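Gondex gives its hand-held grippers a fall tune-up at the Firnudier workshop

October 16, 2026

FIRNUDIER. It has been a busy and rather happy week at the Gondex workshop, where the hand-held grippers of the Rocha project have been coming in one after another for their fall tune-up, the second since the big overhaul back in March. The crew at the bench likes to say that a gripper tells you how it feels if you squeeze it slowly enough, and there has been a good deal of slow squeezing.

The routine for each tool is much the same. The fingers are opened and closed by hand, the pins at the joints are wiped down and checked for play, and the ribbed pads get a gentle brushing to clear out the lint that a long summer of folding practice leaves behind (and it does leave a lot!). Pads are changed every 3000 grips whether they look tired or not, a habit the workshop picked up after a few slippery afternoons with pillowcases. Once a tool is back together it goes to the bedding, where it has to handle dark clothes and flowered sheets before anyone will sign the card. 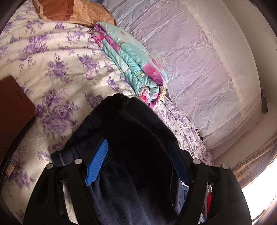
How long does a tune-up take? Most tools are finished in two hours, and one that needs new joint pins may stay overnight so that the fit can be checked again in the morning.

Gripper 303, an old favorite around the bench, was one of those that stayed over. One of its fingers had been closing a touch behind the other, and the crew traced the trouble to a worn pin that had looked perfectly fine from the outside. It was swapped, the pair was lined up again, and the tool has gone back on the shelf with the rest.

Parts for the work come from Ekar, which sent over a fresh box of pads and six spare pin sets earlier this month. Gondex expects to have the remaining grippers back in use before the holidays, and asks anyone still holding on to one to bring it in with its card and its charging lead.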